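Jun 4, 2022

Moved the film folder to the new drive last night. Everything is now under one directory, Zulu, sorted by year and then by title.
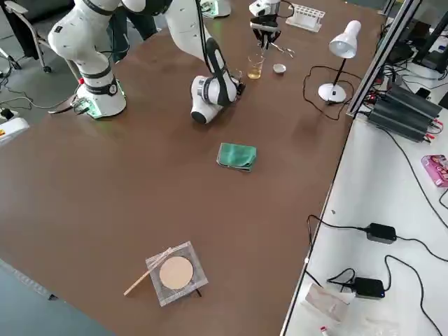
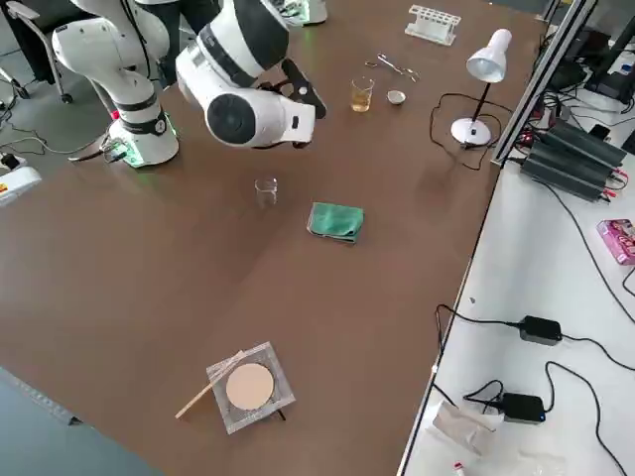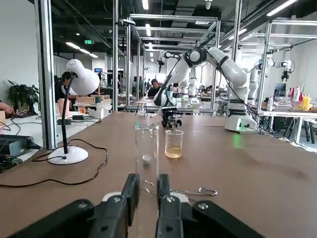
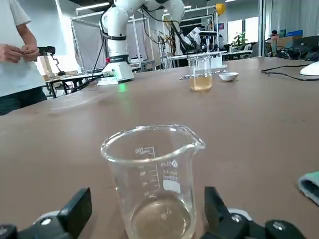

The documentaries took longest. My copy of Jukelbridge, the canal film by Padmavathi Raju, was a 700 MB file with the sound running ahead of the picture. I shifted the audio track by 800 milliseconds and it now plays correctly on the television, though the tablet still drops the subtitles. Saving them as a separate text file with the same name as the film fixed that.

Dernard is still missing its second half. Keerthana Poojary has the disc and will post it in September. Andden I have left alone, as the only version I can find is dubbed.

Free space after the move: 100 GB.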